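Faton arm kit in the kitchen: my tips after a February of tidying

If you read my page for the drawer liner tricks, bear with me, because this one has a robot in it. Letia rents out a kit called the Faton - one arm, a two-finger gripper, a clamp and a tablet app - and I've had it long enough now to have opinions. It goes for 2,177 to buy outright, so renting first is the way to go!

Give it a pale, plain surface
My old oak board was hopeless. The grain confused it and it kept stopping to think. A plain white top made a big difference, and you can wipe it down between rounds.

Start with play food
Don't hand it your good tomatoes on day one. My friend Evdokia Konstantinidis lent me her grandkids' pretend groceries and they're perfect practice, all sorts of shapes and nothing to mop up if one gets squeezed. Set out a basket and a bowl as well so the arm has somewhere to put things.

Leave a hand's width between things
I used to crowd everything together and then wonder why it nudged the plate every time it went for the fruit. Spread things out and keep the little stuff where the gripper can come straight down on it. Bottles can lie flat. Cups on their sides are good practice once it's managing the easy pieces, though I'd save those for your second week.
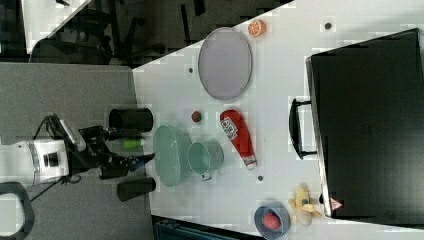 Slow it way down
The app has a speed slider and it ships at the fast end. Mine lives at 2 now. Yes, clearing up takes longer than doing it yourself (much longer, I won't fib), but I can chop onions across the room and not flinch at every clunk.

Wipe the fingertips
A damp cloth, then a dry one. No dish soap, it leaves a film and round things slide right out. Kyriakidis sells a set of stick-on grip pads that I like better than the ones in the box, and they peel off clean.

Skip the Plirnell cover
It's a stretchy washable sleeve for the arm and I wanted to love it. It bunches at the joints and I had it off again by lunch. I sent mine back, and I'm still waiting on the refund.

Check the rental terms
Letia wants a deposit, and the plan I'm on covers 116 days. Keep the foam and the big carton, you'll need both when it goes back. I flattened mine and had to beg for another one.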